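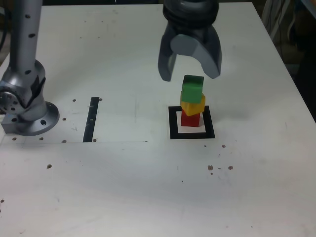
If you have ever spent a rainy afternoon on the floor with a toddler and a bucket of blocks, you already know most of what the robotics group at Emodton has been working on since June. You put one block down. You put another on top, and it goes on a little crooked, and then you have a choice to make. You can fuss with it, or you can shrug and put the next one on slightly to the left and hope for the best. Small children become wonderfully good at this second option (the hoping as much as the placing). Robots, for the most part, have been terrible at it.

I spent two days at Emodton at the end of the summer, mostly sitting on a stool that was a bit too low, watching a big dark gray gripper come down over a square of black tape again and again. I had expected to be bored by lunchtime on the first day. Instead I found myself leaning forward every time the fingers opened, and once or twice I am afraid I said "come on, come on" out loud to a machine that has no ears. One of the graduate students told me that everybody does this for the first week and then they stop, and then a few months later they start again!

The task sounds almost too simple to write about. A red cube goes down inside the tape square. A yellow one goes on top of the red, and a green one goes on top of the yellow. Three blocks, and then the arm backs off, and if the pile is still standing the computer makes a note of it and somebody clears the table for the next go. Any factory arm could do it all day long, provided the blocks always started in exactly the same spots and always landed where they were told. That is how factory arms have earned their living for decades, and they are very good at it.

The trouble begins when things drift. A finger drags a bit as it lets go. The yellow block catches on one side and turns, so that its corners poke out past the red one underneath. A traditional program doesn't know this has happened. As far as the program is concerned the yellow block is perfectly square, and it will cheerfully set the green one down on the place where the middle of the yellow block was supposed to be. Sometimes you get away with it and sometimes you are picking blocks up off the floor.

You could fix this by being fussier, of course, and plenty of people have. You can buy better grippers and better cameras, and you can have the arm stop after each block and nudge everything straight before it goes on. The group tried that. It works, they told me, but it is dreadfully slow, and the nudging knocks over a fair number of piles that would have been fine if they had been left alone. Anyone who has ever tried to straighten just one more card in a card house will understand.

So they went the other way, and this is where the method they call Tamayo comes in. It is named after the street where two of the students share an apartment, where the idea was first argued over at a kitchen table, and I was told more than once that it doesn't stand for anything, so please don't write in.

Tamayo doesn't try to make the pile neat. It tries to get a feel for how much mess the pile can stand. After each block is released, and before the arm goes off to fetch another, the system takes a look at what it has built and asks itself a question that I thought was rather lovely when I heard it put plainly: if I were to set something on this, where would it be happiest? The answer is very often not the middle. If the lower block is tipped a little one way, the happiest spot might be off toward the other side. So the arm puts the next block down off-center on purpose, and you end up with piles that look, to be frank about it, like the work of a four-year-old. They lean and they twist, and a surprising number of them stay up.

How does it learn where the happy spot is? Mostly by example, and after that by practice. The students began by guiding the arm by hand through 140 stacks, and they made a point of not being tidy about it. They left blocks rotated. They set things near the edge. One of them told me it was the hardest part of the whole project, because she is a neat person by nature and her hands kept wanting to square things up, and a good many early stacks had to be done over for being too nice. After that the system was turned loose to try for itself, 1,000 attempts in all, spread over a good part of the summer, with a person close by to clear up and start it again.

What it keeps from each attempt is quite modest. There's a snapshot taken after each release, a record of where the next block went, and a yes or no at the end. From this it builds up something like a map laid over the top of each block, with warm patches where a block has tended to sit safely and cold patches where it has tended to slide. I was shown some of these maps on a laptop, and they're pretty things, a bit like weather charts. For a block sitting flat and square the warm patch is a fat blob in the center, just as you would guess. For a tipped one the blob shrinks and wanders off uphill, and for a badly tipped one it nearly vanishes, and the system will decline to go on at all. It just raises the arm and waits.

I grew fond of that last behavior. On my second morning it did this over a yellow block that looked perfectly all right to me, and I said so. The student at the keyboard kindly overrode it so I could see what would happen. The green block went on, everything held still for about as long as it takes to feel smug, and down it all came. I didn't offer any more opinions before lunch.

Now for the results, because I know some readers will have been waiting for them, possibly with their arms folded. Put up against the ordinary program, the one that assumes every block landed where it was sent, Tamayo left far more piles standing, and the difference was greatest when the first placement had gone badly. Put up against the fussy nudging program it was closer. The two finished almost even on piles left standing, but Tamayo got through its work in less than half the time, since it never goes back to touch a block it has already let go of. The group was careful to say that when the blocks all land nicely there's no advantage whatever. If your world is already tidy you don't need this, and you would do better to save your money.

There are other limits too, and I was glad that they were told to me before I had to ask. The system knows cubes and that is all it knows. Hand it a cylinder and the maps turn to nonsense. It also knows this table. The group moved the whole arrangement to a different surface in the middle of the summer, thinking it would be a formality, and the success rate sagged badly until they let it practice again. They think the lighting was mostly to blame, and possibly the color of the tabletop, which had thrown off how the system was reading the tilt. For now they're back on the white table, scuffs and all, and they have become superstitious about the ceiling lights.

And it has only ever gone three high. I asked about four, naturally, as I imagine every visitor does. They have tried it on a few Friday evenings, just for fun, and the honest word I was given was "sometimes." The difficulty is that Tamayo thinks only about the block it's going to place next. It has no notion that the block after that will have to sit on this one, so it can talk itself into a spot that is comfortable now and hopeless later. Teaching it to look two blocks ahead is the work planned for this fall, and from the number of coffee cups on the desk where that work is being done, I would say it's not going quickly.

You may be wondering, as my editor did, who on earth needs a robot that makes crooked piles. A fair question! The most eager answer so far has come from Lindix, a small packing firm that fills mixed boxes for mail-order shops, and whose trouble is precisely that nothing ever sits flat. Soap on top of socks on top of a jar. Their engineers have visited Emodton and gone home with a copy of the software, and they're trying it on a single line. Skanden, which handles shelving for pharmacies, has asked to see the numbers as well, though I gather that nothing has been agreed on there. Neither company wanted to talk about dates, and having seen what happened when the table was moved, I can't say I blame them.

The group's own hopes are a little broader than boxes. Several of them talked about kitchens and about plates in a sink, which are never stacked the way a programmer would stack them. One student wants it to load firewood, and has got as far as bringing in a bag of kindling, which has been sitting under a desk since June, waiting for somebody to work out what the top of a stick is.

On my last afternoon they let me guide the arm through a stack by hand, the same way the examples had been made. It's heavier than it looks but it moves easily once it's going, with a sort of slow, boat-like swing. I got the red block in the square. I got the yellow one on top and was so pleased about it that I forgot I was meant to let it go crooked, and I was told very politely that it was much too straight and could I please do it again.

Last updated: 9/10/18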